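The Case for a Written Setup Sheet

Most automation budgets treat the cell as finished on the day it is signed off. The purchase is approved, the installer leaves, and from then on attention moves to output. At Skerngate, where I am responsible for the upkeep of the hand-gripper cell, that habit cost us the better part of November. Other sites should consider whether they are running the same risk.

The cell itself is modest. Operators work with a pair of hand-held grippers over a flat board inside an extrusion frame, moving small household objects while the motion is logged for the Ploltex project. There is no heavy arm to guard and no hydraulic line to inspect. For that reason, its care was left to whoever was on shift, and each shift had its own idea of what a ready cell looked like.

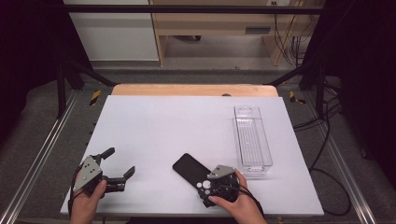
The results were predictable. One team tightened the finger linkages every morning, while another did so only when a grip slipped. The board was shifted toward the operator by one shift and pushed back by the next. When we finally reviewed a block of 80 logged sessions, 30 had to be set aside for faults that had nothing to do with the skill of the operator. They were faults of setup, and each would have been found by a person with a hex key and a list.

Our supplier, Poirier, proposed a service contract with a quarterly visit. I have no complaint against the firm, and for a larger installation I would sign. A quarterly visit, however, cannot correct a screw that works loose between breakfast and noon. The people best placed to look after a machine are the people who handle it, provided that they are given the time and a common standard.

Colton Chisholm, our senior technician, wrote that standard on a single sheet. It has 9 checks and takes 20 minutes. It begins with the frame and the board, continues through the cables, and ends with the grippers, which are inspected one at a time before a session may start.
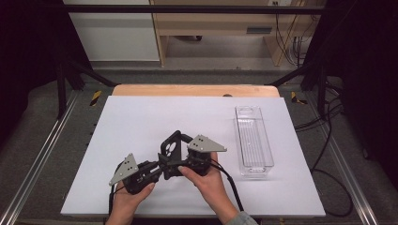
The gripper check has drawn the most objections, chiefly on the ground that it is slow. It asks the operator to take the tool in both hands, low over the board, and open the jaw wide. I would defend every minute of it. With the two fingers pointing outward to either side, as they do here, the gray plates at their tips and the linkages between them can all be looked over together. A plate that has turned slightly on its fixings is easily missed when the jaw is closed. The cable is then followed by eye from the body of the gripper, and any strain is noted on the sheet.

It is fair to ask whether such discipline is excessive for a small cell. Managers at our Skikton site have argued that experienced staff do not need a list, and that signing one each morning suggests a lack of trust. I take the point about trust seriously. Yet experienced staff were on duty throughout November, and their experience led them to different habits – all of them reasonable, and no two the same.

A written sheet also settles the question of repair. Under the old arrangement, a worn joint was adjusted again and again until it failed. Now a joint that needs adjusting on three consecutive checks is replaced, and the old part is tagged and kept for Mr. Chisholm to examine.

I would ask that the sheet be adopted at Skikton before the next gripper cell is commissioned there, and that the 20 minutes be entered in the shift plan as working time. If it is left to be squeezed in before the first session, it will be dropped in the first busy week.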